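Sorting and Packing Table Fruit: Report on Our Second Trial

Fri 4 April
By Remedios Samonte and Harsh Dwivedi

Our project looks at how grapes should be handled between the stem and the crate. Umside, the shop that agreed to take our packed fruit, had complained of crushed berries at the bottom of deliveries. We wanted to find out how much of that comes from packing and how much from the fruit itself.

We packed 38 bunches over two afternoons, red and dark varieties, and weighed each one before it went in. The heaviest was 283 grams. Bunches were lifted by the stem end where possible – holding them around the middle pushes the berries together and splits the skins.

The crates are light wood with slatted bottoms. The gaps let air through, but small leaves and bits of stem catch in them, so each crate has to be cleared before a new layer is started.
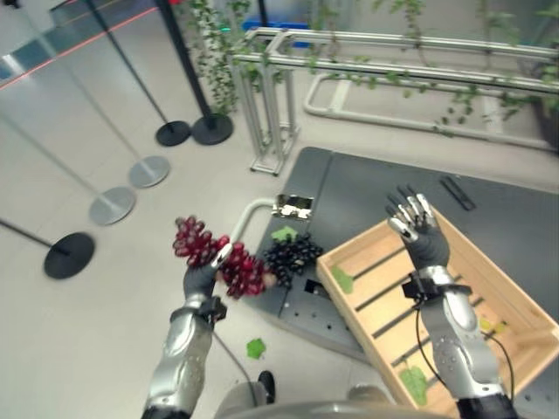
Figure 1. Red grapes held above the floor, with dark grapes on the table beside the slatted crate.

Leaves were a bigger nuisance than we planned for. They came away during handling and ended up in the crates, on the table and on the floor. Dima Najjar suggested trimming them first, and we did that on the second afternoon. It added time to each bunch but the crates needed less clearing.

Eight bunches had split berries when we checked them the next morning. Most were dark grapes from the bottom layer. We did not line the crates in this trial – Jhun Fajardo is testing paper liners now and the results will go in our September report.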